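**Anditz hand-held gripper, tried at the Boltthorpe open day**

I drove out to Boltthorpe expecting sausages and a sales pitch, and came home wanting a gripper – which at $2,324 is not going to happen before May. Still, I got 20 minutes with the Anditz hand-held, so have a review!

It's bigger than the brochure lets on. The white housing sits well forward of your knuckles and my wrist knew about it by the end (I'm used to lugging groceries, not lab gear). The black rubber pad is the best bit, though – cupped, ribbed inside, with plenty of give, and it suits bottle shapes far better than the flat fingers on my old Gorketex.

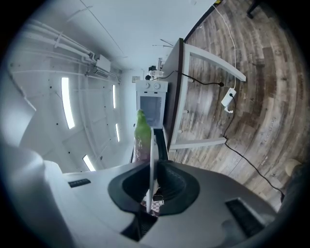 Ratree Rojanasak reckoned the pad was the first thing she'd replace, and that she'd go through a couple a year if she used it every day. Fair call, and spares are $22 each plus postage, so factor that in.

My other grumble is the trigger. It's stiff for the first half and then lets go all at once, so I kept squeezing harder than I meant to. The bloke running the demo said the travel can be adjusted, but you need the little hex key and he'd left it in the ute.

Four stars from me. Bookings for the next session are through the Boltthorpe front desk, groups capped at 19.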